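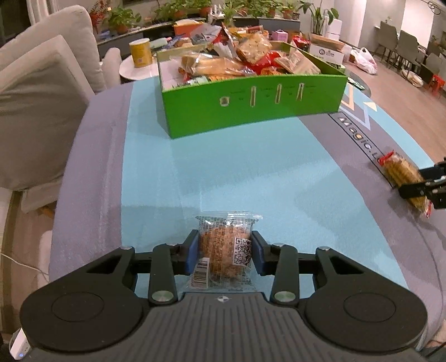

Looking after wireless earbuds and the case they live in

Filed under: Home Tech, Cleaning & Care

Most earbuds that sound weak or lopsided have a dirty mesh. Clean them before you pay for a repair or a new pair.

Take the silicone tips off first. Wash them in warm water with a drop of dish soap, rinse, and leave them on a towel overnight. Foam tips don't like soap. Wipe those with a damp cloth and replace them when they stop springing back.

Hold the bud with the mesh facing down and brush it with a soft, dry toothbrush. Facing down matters, or the wax goes further in. For anything stuck, press on a bit of poster putty and pull it straight off. Don't use a pin. I put a hole in the mesh of my old Evow pair that way and the left side buzzed from then on.

Wipe the body with a cloth barely damp with rubbing alcohol. Keep it off the mesh and out of the microphone holes.

The charging case

Lint at the bottom of the wells keeps the buds from sitting on their contacts. If one bud is always flat in the morning, look there first. A dry cotton swab gets most of it, and a wooden toothpick will lift the rest out of the corners. The case for my Ekitz buds needs this every June, when I start carrying it in a shorts pocket again. 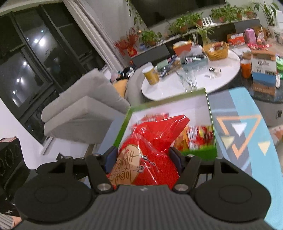

Clean the charging port with the cable unplugged. Tap the case on your palm, port down, then use the toothpick gently. Skip canned air, as it can blow moisture inside.

Battery habits

Don't leave the case in a parked car in summer. If you're putting a pair away for a few months, charge it to half and top it up now and then. Mine sat in a drawer for 14 months and one bud would no longer take a charge.

If they get rained on, dry them with a cloth and leave them out of the case, tips off, until the next day. Rice only adds dust.

Posted 25/08/2024

We use cookies to remember your settings and measure traffic. Accept | Manage choices

Contact | Privacy | Back to top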